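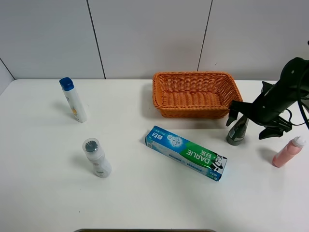 Skolitz Woven Bathroom Basket, Rectangular - Honey

Item 1100. In stock. Ships from our Brirkley warehouse.

Low rectangular basket for the stuff that lives around the sink. Toothpaste, lotion, shampoo, the spray bottle you keep meaning to put away. Open top, rolled rim, corners rounded off so it doesn't snag towels. Woven all the way through, floor included.

This is the one we get the most emails about so the page got a rewrite. Old page had the wrong color name on it, sorry. Honey is the orange one. It was never called Sand.

About the color

Goes brighter or darker depending on the light. Bright honey-orange on the rim and outside, more of an amber brown down in the corners. Looks good on a white counter. Under a yellow bulb it will look more orange than you expect - if you're matching to other baskets, check it by a window first.

The weave is tight but it isn't solid. Small gaps between the strands, light comes thru. Fine for bottles, tubes and pouches. Not fine for loose cotton swabs, bobby pins, or anything that thin. Put those in a cup or a zip bag and then in the basket.
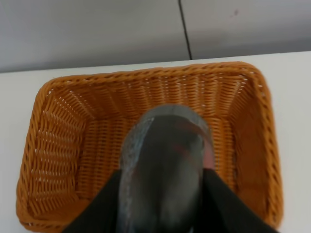
Refill pouches are the other question we get. Yes, lay them flat on the bottom, first thing in. Caps tight. If a pouch leaks, the floor of the basket soaks it up and you'll be smelling it for a while. The liner (sold separately, see below) takes care of that.

What fits

Depends on how you load it. Works best for us:

Boxes first, long side along the long wall
Flat stuff and pouches next
Short bottles standing
Tall bottles lying down, caps all the same way
Tubes last, wherever there's a gap

A boxed toothpaste goes in fine. Don't pull it out of the box until you need it, the box keeps everything else from rolling. Round bottles roll. Put them against the wall.

Big shampoos - the walls are low so a full size bottle standing up will stick out over the rim, and it gets tippy if you carry the basket one handed. Lay it down or leave it on the counter next to the basket.
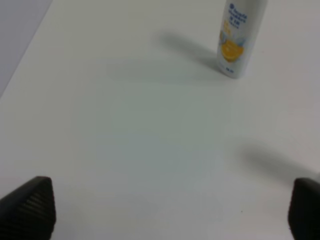

2 in 1 shampoo with the citrus label. Bottle not included.

Sprays and cleaners: keep them out if the basket also holds toothbrushes. We'd say that about any basket. Get a second one.

Care

Dust with a dry brush, the soft kind
Wipe with a damp cloth, not a wet one
Let it dry upside down with air under it
No dishwasher, no soaking, no bleach
Keep it off the tub edge and out of the shower

Loose strand ends happen. Snip with nail scissors, don't pull. A new basket may have a slight smell for a few days, leave it somewhere airy and it goes.

Rim pressed out of shape in shipping? Damp cloth over the bent part, push it back by hand, leave overnight with something heavy-ish against it. Still bent, write to us and we'll swap it.

Price and extras

Basket, Honey - $19
Set of three - $50
Set of three with cotton liners - $55

Liners come in off-white only. Machine wash cold, hang dry. The Ekström lidded basket is a differnt size and its liner will not fit this one, please don't order it for this one.

Gray and Dark Walnut are sold out. More coming in September.
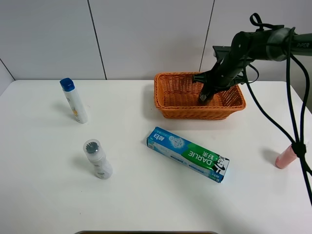 Skolitz basket in Honey, no liner. Toiletries not included.

Shipping and returns

Orders go out in two working days. Sets ship nested in one box. Pickup at the Trarkomberg store is free, bring your order number.

Returns within 30 days, unused, tags on. We can't take back liners once the bag is open. If it shows up damaged keep the box and send us a photo of both.

Page updated February 5, 2024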